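I keep this page for kitchen and workshop tips, and most of what goes on it comes from ordinary fumbling at my own sink. This batch is a little different, because it comes out of the handling study we have been running at Stirkach, where a robot arm with a two-finger gripper has been practicing on pitchers, cups and lids. Watching a machine learn to pick things up makes you think hard about how you pick them up yourself, and I have changed a few habits at home on account of it.

The method is simple enough to explain over coffee. A person guides the arm through a grasp, the arm records what its wrist camera sees and where the fingers go, and after enough of these lessons it has a try alone. We collected 1290 lessons, then shuffled the tabletop and let it loose.

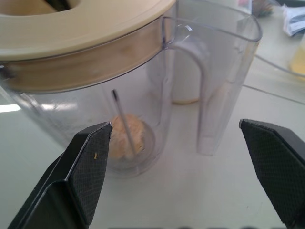 **Drunendale, February**

Clear plastic is the hard one. With a see-through pitcher the background comes right through the wall, so a white cup standing behind it can look as if it belongs inside, and the handle gives you little more than a few bright edges to go by. Our first version, the one we called Grasimier, would close its fingers short of the pitcher or bump it along the table. Adding 20 lessons with clutter placed behind the pitcher on purpose helped more than anything else we tried – the success rate on clear pieces went up to nearly 85 percent, and we had been bracing ourselves for far less.

Now for the part you can use at home:

- Keep clear pitchers and measuring cups on a plain surface when you're pouring in a hurry. A busy tablecloth hides the rim.
- A strip of colored tape around the handle makes it easy to find, and it peels off before washing. (We left tape off in the study, but I use it at home and love it.)
- Open your hand wider than you think you need, come in level, and close both sides together. The arm tipped things mostly when one finger touched early.
- Wipe whatever does the gripping. Crumbs on a pad or a rubber glove make smooth plastic slide, so we clean the finger pads after every 3 tries.
- Check that a lid is seated before lifting by the handle.

One caution on the numbers. They come from one table under one set of lights, and when we carried everything over to the Tamura bench, by the big window, the glare set us back quite a bit. We're recording more lessons there in the late afternoon, when the sun is at its worst – the same hour I can never find the edge of my own iced tea pitcher, come to think of it.

Next batch will be jar lids and how tight is too tight.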